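Nallthorpe Television Drama Archive
Viewing and Membership: Frequently Asked Questions

The Archive holds television drama and serial fiction for private study and for its regular programme of screenings. The answers below cover the enquiries most often received. Members should also read the Conditions of Viewing, which take precedence where the two differ.

What does the collection contain?

The Archive holds 3,378 catalogued episodes. Most are from limited series and anthology dramas, with a particular strength in supernatural and gothic subjects. Single plays, feature films and documentaries are held only where they relate directly to a series in the collection.

Do you hold literary adaptations?

Yes. Adaptations of novels and short stories are catalogued under both the title of the programme and the title of the source. Where a series draws on several works by one author, each work is listed separately, so a search for a short story will find the episode based on it.

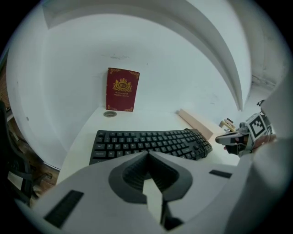 Printed source texts are not lent. A reading copy may be consulted during a viewing appointment if it is requested at the time of booking. Scripts are held for a small number of series and are subject to separate permission from the rights holder.

Who may join?

Membership is open to any person aged 18 or over. Students on a recognised course may apply at 16 with a letter from their school or college. There is no requirement to be engaged in research, and no preference is given to academic applicants.

How do I book a viewing appointment?

Appointments are made through the members' area of this website. Each appointment lasts up to three hours. Members may reserve a maximum of 6 episodes per appointment, and these need not come from the same series. Requests should be submitted at least two working days in advance – material held on tape may take longer to prepare, and members will be told if this is the case.

May I watch a complete series in one visit?

Only if it falls within the limit given above. Longer series should be divided between appointments. The booking system will hold your place in a series for 50 days from your last visit, after which a new request must be made.

Are age restrictions applied?

Yes. The Archive follows the classification given to the published release. Where a programme has never been classified, it is treated as suitable for adults only until it has been assessed. Members under 18 may not view such material, even with the consent of a parent or tutor.

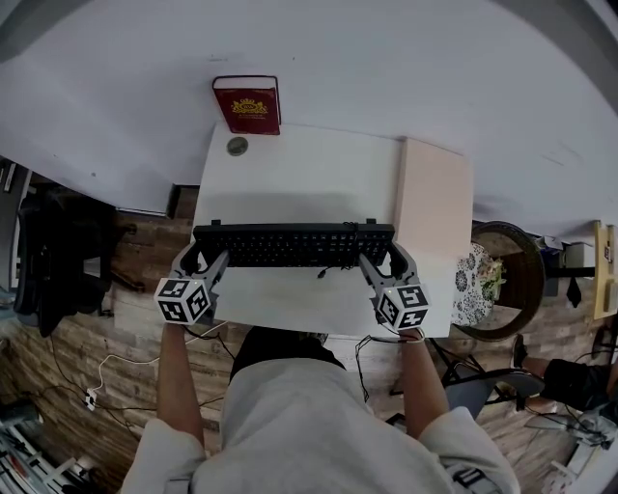 At the desk: a black keyboard and two hand-held grippers.

Can I find out whether an episode contains distressing scenes?

Catalogue entries include content notes wherever these have been prepared. The notes are brief and are hidden by default, as they may reveal the plot. To read them, select "Show content notes" at the foot of the entry. The absence of a note should not be taken to mean that an episode contains nothing distressing.

What are the Cikik and Villalba Collections?

These are two bequests which are catalogued apart from the main holdings. The Cikik Collection consists of ghost stories made for television, including a number of unaired pilots. The Villalba Collection is concerned with horror serials in Spanish and Portuguese. English subtitles are available for part of the Villalba Collection only, and the catalogue entry will say so.

What is Sista?

Sista is the Archive's online catalogue. It may be searched by anyone without charge or registration. Members who sign in can also save lists, see the availability of viewing copies and submit corrections.
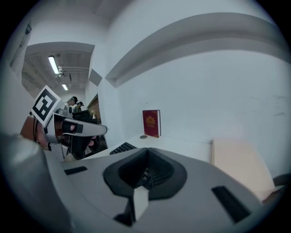

Text by the Membership Office, Nallthorpe
Last reviewed 21 August 2026

How are corrections to the catalogue handled?

Corrections to credits, dates and running order are welcome and should be supported by a published source or by the credits of the programme itself. Differences of opinion about genre are recorded but do not normally lead to a change in the entry.

May I quote from Archive notes in a review or essay?

Short quotations are permitted provided that the Archive is credited. Screenshots and recordings of any kind may not be made during an appointment.

When does membership expire?

All memberships run to the end of March and are renewed annually. A reminder is sent by email 6 weeks beforehand. Bookings already confirmed for a date after expiry will be cancelled if the membership has not been renewed by then.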